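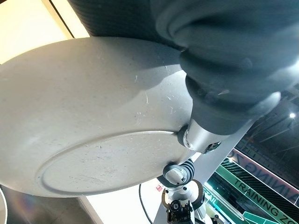 The underside of a pale disc, with scuffs and scratches on its surface.

Stistthorpe crockery library reopens with longer loans

26 October 2020

The Stistthorpe crockery library has reopened at the Prallik Street hall after being closed through most of winter, and borrowers can now keep plates, bowls and cups for up to nine days.

The library lends tableware for birthdays, wakes, school fairs and club dinners so that people do not have to buy disposables. It holds 2,433 pieces, most of them donated by households and by the former Habte Tearooms, which closed last year.

Everything on the shelves was taken down and checked in September. Pieces with chips on the rim or cracks through the base were withdrawn. Plates with light scratches, grey cutlery marks or scuffing underneath were kept, as they are still fine to eat from. About 500 pieces were taken out of the lending stock altogether, and many of these have gone to the Grekiten mosaic group for a garden wall beside the hall car park.

Withdrawn dinner plates have been the hardest to replace. The library is asking for plain white, cream or pale grey ones with a flat base, in any quantity. Patterned sets are welcome if there are enough to seat a table. It cannot take glassware or anything with a metallic trim.

Plates are now stored in shorter stacks with a sheet of paper towel between each one. Borrowers are asked to pack them the same way for the trip home and back, with the heaviest at the bottom of the crate. Crates are supplied and should be returned with the crockery.

Items need to come back washed and fully dry. Food colouring and tea stains usually lift with bicarb soda and a soft cloth, but steel wool should not be used on any of the plates.

Borrowing is free for community groups. Private bookings cost $3 a crate, and breakages should be mentioned when the crate is returned so the list can be kept up to date. Bookings can be made at the hall counter or by leaving a note in the box at the side door.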